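Starlow Folding and Storage Study
Progress report to the Rezaei Fund, second period

The work plan you approved promised a folding standard for everyday clothes by the end of this period. We have a draft. I don't think it is ready to be called a standard, and I would ask you not to circulate it as one yet.
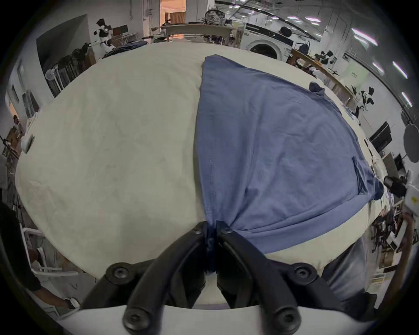
Chathurika Karunaratne
Project lead, Starlow study, Drollstead
14 Sep 2024

What was done

We logged 304 folds, of which 181 were short-sleeved shirts and 50 were jeans. The rest were towels, scarves and a few sweaters that were added late and probably shouldn't be compared with anything. Each fold was checked against the draft for width, edge alignment and whether it held its shape on a shelf overnight.

The jeans passed 49 times out of 50. I would be more pleased with that if jeans were hard to fold. The fabric is stiff, the seams tell you where the edges go, and a careless fold still looks tidy the next morning. Putting that figure at the top of a summary would give a false idea of where we are.

Shirts are the problem. A thin shirt laid out on the cloth-covered table bunches up as soon as the hem is pulled, and the sleeve nearest the edge tends to go over the side. The draft says "smooth flat before the first fold" and gives no hint of how flat is flat enough. Two people reading that line will do two different things, and our notes show that they did.

Table or mat

Kourosh Khosravi argued in the last report that the green mat gives better results than the cloth. He may be right, but the records don't show it. The mat got most of the jeans and the table got most of the shirts, so we were comparing clothes as much as surfaces. I should have caught this at the planning stage. 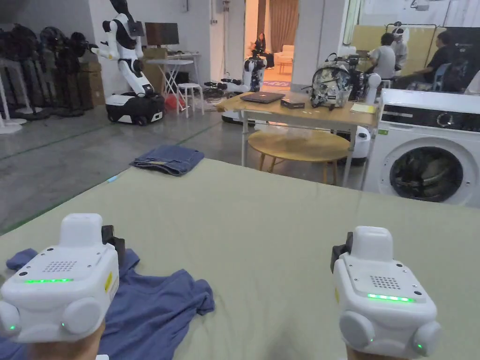 Blue T-shirt and folded jeans on the green mat.

The other claim I can't support yet is that the Drollska shelf dividers keep stacks straight. We tried them with jeans only. Please treat the paragraph on dividers in the first-period report as withdrawn.

Next period

In October we will repeat the shirts on both surfaces, using the same shirts each time. The smoothing step will be rewritten with a drawing. Sweaters are dropped.

Spending is within the approved budget. I am not asking for more money, but I am asking to move the delivery of the final standard back until the shirt results are in. If they come out no better than these, we will report that the method works for jeans and leave the shirts out of it.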